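Right, a thread about cleaning a bathroom sink, which I have put off writing almost as long as I put off cleaning the sink.

1/ Background. The flat came with a white basin the size of a small paddling pool and a cupboard underneath that eats sponges. I have owned three sprays for it. Two of them smelled of pine and did nothing. The third smelled of pine and did slightly less.

2/ My current stance is that you need a cloth, warm water, washing-up liquid and a grudge. The whole job takes 10 minutes. I have spent longer than that choosing a podcast for it.
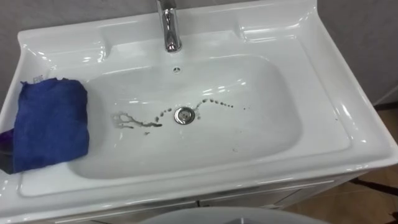
3/ Start with the flat bits, since that's where the toothpaste goes to retire. People attack the bowl first and then wipe all the grime from the ledge down into it, and off we go again. Mind the little recesses either side of the tap too. They're moulded in for soap, and the smart move is to keep them empty, as any bar of soap left there will weld itself on by the weekend. My cloth lives over the left-hand rim between rounds. It's blue, so I can't mistake it for the kitchen one, a lesson I learned during what we call the Gradell incident (Gradell is the name of our building, and the incident was a lasagne).

4/ Next, the tap. Chrome wants a damp wipe and then a dry one. Skip the dry one and you get spots, and then you stand there at night huffing on it like a pair of glasses.

5/ I once bought a tub of Conura paste for taps. It took 15 minutes to work in and 30 to get off again. The tub is now a doorstop. Excellent doorstop, five stars. 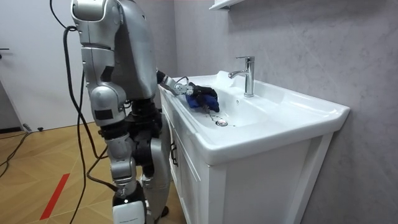

Do you need a scourer for the bowl?

Leave it in the kitchen, a soft cloth and a bit of washing-up liquid will shift most things without scratching the glaze.

6/ If a mark won't budge, lay the wet cloth on it and walk away. Make a tea. Ring your mother. I've known stains surrender purely to get out of hearing my half of that call.

7/ The overflow hole is where the horrors live. An old toothbrush, a bit of soap, don't look directly at it. I did mine last April and I still think about it.

8/ Then the plug. Go round the rim where the metal meets the bowl, because that thin gap collects everything you've ever rinsed off your face. Cotton bud. Possibly 6 cotton buds. I'm not here to judge your gap.
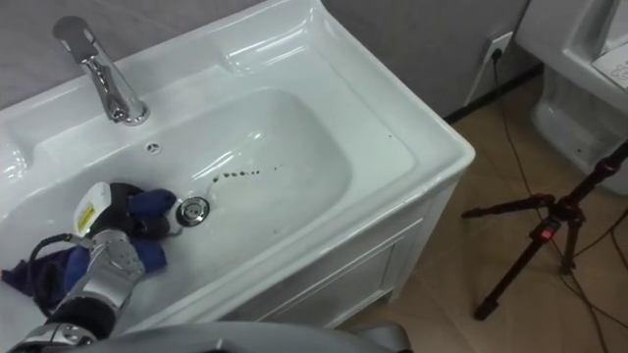 9/ After that, work from the back of the bowl down towards the plughole, rinse the cloth, and go again. Going in circles feels productive but mostly gives the dirt a tour of the premises.

10/ Last rinse with cold, dry the rim, hang the cloth up somewhere it can breathe. Wash it on a hot cycle with the towels, never with anything you like.

11/ Several of you have asked whether I've tried the Flinulness descaler. I have. The bottle is very handsome. I'll do the shower screen next if I can face it.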